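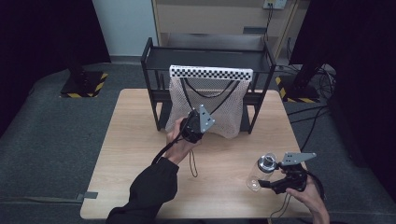

Ticket: Start-of-episode check rejects good episodes, two-gripper bottle task
Product: Pinora (checking tool), recordings made with Akik
Site: Nepia
Opened by: Sepehr Karimi
Assigned to: Kenneth Manalo, Cutetti support
Opened: 2025-08-18
Priority: normal
Status: closed, rule text changed

Sepehr Karimi
Hello. We have a problem with the check named "open and empty at start". In the July batch for the bottle and net bag task we have 2,151 episodes, and Pinora has marked 75 of them as failed on this check only. All other checks are green. I have opened a good part of the failed ones by hand and I cannot see what is wrong. The fingers are open, there is nothing between them, and the table is clear in front of them.

Our written rule for the operators is the following:
1. Both grippers are held over the table, fingers fully open, nothing held.
2. Stay still for 3 seconds.
3. Only after this, go to the bottle.
The operators know this rule well and I was present on most days. So I would like to understand if the rule is wrong, the tool is wrong, or we are wrong.

Kenneth Manalo
Hi Sepehr, thanks for the clear report. Could you send me the Pinora log for a few failed episodes from different operators, and the settings file? Please also tell me if you calibrated the finger opening after the last change of fingers. Please do not delete or re-record anything yet.

Sepehr Karimi
Logs and settings are attached to the ticket. The calibration was done each morning, according to the sheet. I did not find a morning without a signature. The fingers were changed once, in the second week of July, and the calibration after this is also signed.

One thing I noticed while I prepared the logs: the failed episodes are not from one operator, but nearly all are from after the change of fingers.

Kenneth Manalo
That helps a lot. In the logs the measured opening at the start is slightly under the limit, always on one side, never on both. Can you look at a start view from the gripper camera and tell me what you see at the tips? I am interested in whether they are level with each other and whether the table between them is clear.

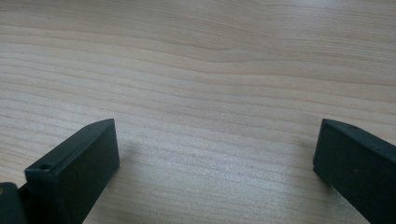 Gripper camera view: fingers open, nothing held, bare table between them.

Sepehr Karimi
The tips are at nearly the same height and the table between them is clear. For me this is a correct start. I also see that the lower corner of the right finger looks a little chipped or worn. I had not seen it before, I was always looking at the tips. Can this have influence?

Kenneth Manalo
I don't think the corner matters for the opening value, but please inspect that finger in your hand with good light, and write it in the maintenance sheet in any case. A worn edge can matter later for the grip.

My guess for the failed check is different. How do you do the morning calibration? Fully closed first and then fully open, or the other way?

Sepehr Karimi
I asked the colleagues. It is done in both ways. The sheet says only "calibrate opening", it doesn't give the order. Some people also did not release the trigger completely before they pressed save. I did the test myself this afternoon on the right side: with the trigger a little bit pressed, the saved value is smaller and I can see it in Akik immediately. With the trigger free, the value is normal again. So the range was saved wrong on some mornings — the fingers themselves do open fully.

Kenneth Manalo
Good, then we agree. Pinora compares the opening at the start with a fixed limit from the settings file, and does not look at the calibration of that day. With a range saved wrongly, a fully open gripper can be read as not open enough. Please do the following:

Run the calibration once more on both grippers, closed first, then open, hand off the trigger, then save.
Re-run the check on the failed episodes with the option "use day range". Do not lower the limit in the settings file. If you lower it, you will also let through the episodes where somebody already holds the bottle by its thin part.
Any episode which still fails, look at it by eye and have a second person confirm.

Sepehr Karimi
Done. After the second run only 3 episodes are still marked as failed. I looked at them together with a colleague and the tool is right in all of them: the operator begins to move too early. They are now excluded, with a note.

We also inspected the finger. It was exchanged for a new one and we calibrated after.

I changed our rule. The new text, if it is useful for other sites:
Calibrate every morning and after each change of fingers. Closed first, open second. Trigger free before save. Write both values in the sheet, a signature alone is not enough. Look at the edges of all fingers, also the lower corners. The person who recorded an episode may not be the one who approves it after a failed check.

Kenneth Manalo
Very useful, thank you. I will put the calibration order into our setup page, it is indeed missing there. I also made a request that Pinora shows a warning when the day range differs from the previous day. I have no date for that yet.

Can I close?

Sepehr Karimi
Yes, please close. One small question which is maybe for another ticket: does the still period begin when Akik shows the green sign, or when the recording starts? We count from the green sign.

Kenneth Manalo
From the start of recording. Counting from the green sign is fine, you only get a little more still time. Closing.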